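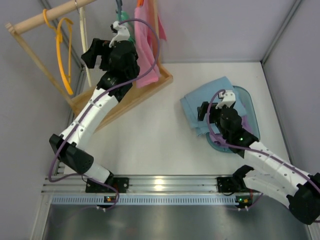
20/08/2025
Posted by the Vunex cell support desk

Ticket 345 - left arm loses its place near the top of the hanging rack
Status: open, on watch

Reported: the left arm stops short when it reaches up towards the dowel, then throws a position error on the wrist. The right arm is fine. First seen after 1,011 cycles on the towel and hanger routine.

Tried first: power off, wait, power on, home both arms. Error came back on cycle 6. Great news in a way, as a fault that repeats that quickly is a joy to chase!

Tried next: swapped the left and right wrist settings. Error stayed on the left, so the settings are in the clear.

Then the cable. With the arm at full stretch the purple lead was pulling tight at the wrist plug, and a gentle wiggle brought the error up every time. Lovely moment, that. Let out more slack between shoulder and wrist, reseated the plug and checked the loop through the whole reach by hand, motors off.

Also done while we were in there:
- bracket bolts on the rail checked, left side took a quarter turn
- rack put back on its floor marks
- both arms homed again, new zero saved as Skasport-left

Result: 3,000 cycles overnight at half speed and not one error. Really pleased with this little cell!

Still to do: full speed run, and a spare wrist lead from the Brudumitz stores. Please don't tie the cable any tighter to the link before then.

Contact the support desk | © Vunex | Back to top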